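Toilet cleaning tips from a robot study, and a few I stole for my own bathroom

I have been wiping toilets the wrong way round for most of my adult life, and I learned it from a research project. The Bustent study wanted to know whether a robot learns to clean a bathroom better from lots of quick, sloppy examples or from fewer careful ones. People do the chore holding grippers, the motions get recorded, and a robot learns from the recordings. My sort of science!

The practice toilets aren't hooked up to anything – they just stand in a row along a wall, which is a lovely way to learn if you're squeamish.
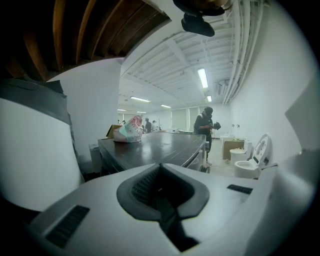 Macarena Leiva
Household tips columnist, Arkasik Home Pages
August 2026

The final count was 2263 recorded wipe-downs, and 819 of those were done by what the team calls slow hands, meaning people who were told to finish one surface before touching the next. The robot trained on only the slow ones missed fewer spots than the robot trained on the whole pile. I read that part twice (then went and looked at my own toilet, a bit ashamed).

So, what I've borrowed:

Lid first, bowl last. Top of the lid, underside of the lid, top of the seat, underside of the seat, rim. The slow hands always went in that order and the fast ones went wherever they felt like.

Put the lid all the way up before you start on the seat. A half-raised lid drops on your wrist, and in the study it spoiled 99 recordings.

One long stroke around the seat, overlapping the start by a hand's width. Short dabs leave a gap near the hinges nearly every time. Mine did, I checked.

Fold the cloth in four and turn to a clean side for each surface. Hanna Derkach, who wrote up the results, told me the folded cloth was also far easier to hold in a gripper than a scrunched one. I find it's easier with fingers too, especially in rubber gloves.

Keep your supplies on one side. Reaching across the bowl for the spray is how I drip on the floor.

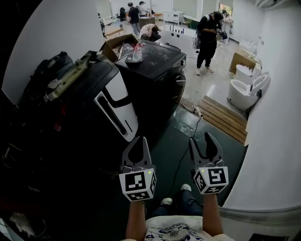

Does the robot do a better job than a person?
Not yet. It follows the order very faithfully, but it still leaves the back of the hinges dirty more often than a careful person does, and it takes longer over the whole toilet.

The hinges are worth a word of their own. An old toothbrush gets in behind them, and if your seat has quick-release buttons, pop it off once a month and do the holes underneath while you're there. The team hasn't tried teaching that bit. Hanna says March at the earliest – they want to get the rim right first.

I've kept up the lid-first order for several weeks now, and I use one cloth where I used to use two. Wash it hot, by itself, and skip the fabric softener, which makes it smear.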